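Setting Up a Cold Drinks Table at Home

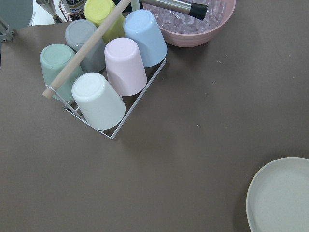
Cups upside down in the wire rack, ice and muddler within reach.

A drinks table works best when people can serve themselves without opening your refrigerator. You need a flat surface, cups, ice, something to mash fruit or herbs with, and one or two pitchers. The tips below are for a small group at home, but most of them hold for a bigger crowd too.

Picking the table

Use a table people can reach from at least two sides. If it has to go against a wall, pull it out far enough for one person to stand at each end. A matte top hides water rings and fingerprints better than a glossy one. If yours is bare wood, put down a washable cloth or a sheet of oilcloth.

Leave more open table than you think you need. People set down phones, plates and half-finished drinks, and a table that starts out full has no place for any of that. Keep the supplies together at one end and let the rest stay clear.

Cups

Plastic cups in different colors save a lot of washing. Each person picks a color and keeps it for the afternoon. With six cups in six colors you don't need markers, tags or tape.

Store and serve them upside down. Dust and bugs stay out, and any water left from washing runs down to the rim. Dry the rims with a towel before guests come. Don't stack cups while they are damp – they stick together, and they start to smell after a day or two in the cabinet.

A wire rack with a handle is worth the shelf space. You load it at the sink, carry it out in one trip and bring it back the same way. Lift it straight up by the handle and keep your other hand under one corner the first few times, until you know how it balances. Ours is a Jeron and the coating has held up. If the coating on yours chips, touch it up before rust starts or the rack will leave orange marks on a tablecloth.

If the handle is wood, wipe it and let it air dry. Don't soak it and don't run it through the dishwasher. A little food-grade mineral oil in December and again before summer keeps it from getting rough.

Ice

Clear ice melts more slowly than cloudy ice and doesn't carry as much freezer taste. Insulated molds such as the Plolum tray make it at home, though they take up room and you only get a few cubes at a time. Start a couple of days ahead and move finished cubes to a sealed bag.

Put out a small bowl and refill it. A big bowl left in a warm room turns to water before anyone gets to the bottom. Chill the bowl in the freezer first if there is space. Plastic or metal is fine for this, but check before you freeze glass or pottery.

Set out tongs or a scoop. Hands in the ice bowl are the quickest way to spread a cold through a houseful of people.

The muddler

A stainless steel muddler is easy to clean and won't hold the smell of mint. Rest it across the ice bowl if you want it cold, or lay it on a plate once you start using it so the juice doesn't run onto the table.

Press and twist, a few turns only. Mint that has been pounded to shreds tastes bitter and clogs straws. Berries can take more force. Citrus should be cut in wedges and pressed just until the juice comes.

Muddle in something sturdy. Thin plastic cups can crack under a steel end, so do it in a heavy glass or a small pitcher and pour from there.

Plates

One plate for cut fruit and one empty one for peels, stems and used straws. Put the empty one near the edge of the table where people will see it. Pale plates show what needs clearing.

Cleaning up

Wipe the table twice, first with a damp cloth and a drop of dish soap, then with plain water. Sugar syrup leaves a film that you won't notice until the next morning. Crumbs and bits of ice chip go faster if you brush them into your hand first.

Wash the cups in warm water, not hot, unless they are marked dishwasher safe. Rinse, set them back in the rack upside down, and leave the rack on a folded towel overnight. The ice bowl gets rinsed last. If it has ridges on the outside, use a soft brush – a sponge skips right over the grooves.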